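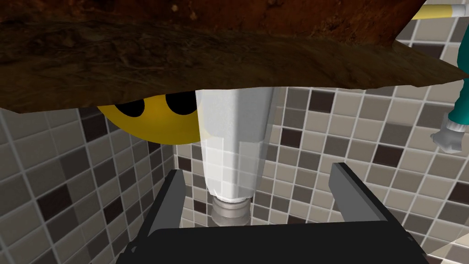

Jaws open, white bottle-like object with the metallic cap or nozzle between them. Simulated tiled room, wrist view.

1/ Budget for the pick-and-place cell at Kullasholm goes in next month. Posting the working, as a few people asked how we size a gripper order before any hardware is on site.

2/ We run the task in simulation first. Sim seats cost us 3,602 for the year. A wrong gripper order costs more than that once you add return freight and the idle weeks.

3/ Two quotes on the table. Florkero: parallel jaw, 16 week lead time. Mimham: same class of jaw, shorter stroke, cheaper, and they want 40 percent up front.

4/ Stroke is the line item I would not trim. Faceted and tapered containers need clearance on both sides at approach, and catalog stroke is measured without finger pads.

5/ Second budget line is the number of arms. A two-arm setup doubles grippers, cables and spares. It does not double integration - I carry that at plus 30 percent.

6/ Same room from the robot's side, both arms out. Small items grouped on the counter, one lime down on the floor. Floor reach goes on the spec sheet as its own row. 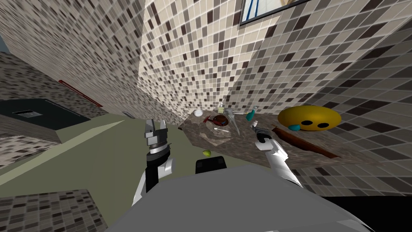
Vlastimil Kuruc: What are you holding for spares? We planned one set of fingers per arm and ran out by February.

7/ Two sets per arm, plus one complete gripper on the shelf. Pads are booked as consumables, separate from capital.

8/ Matoušek does our mounting plates. Their quote is still open, so that row stays blank until it arrives. Order of purchase: arms, plates, grippers, pads.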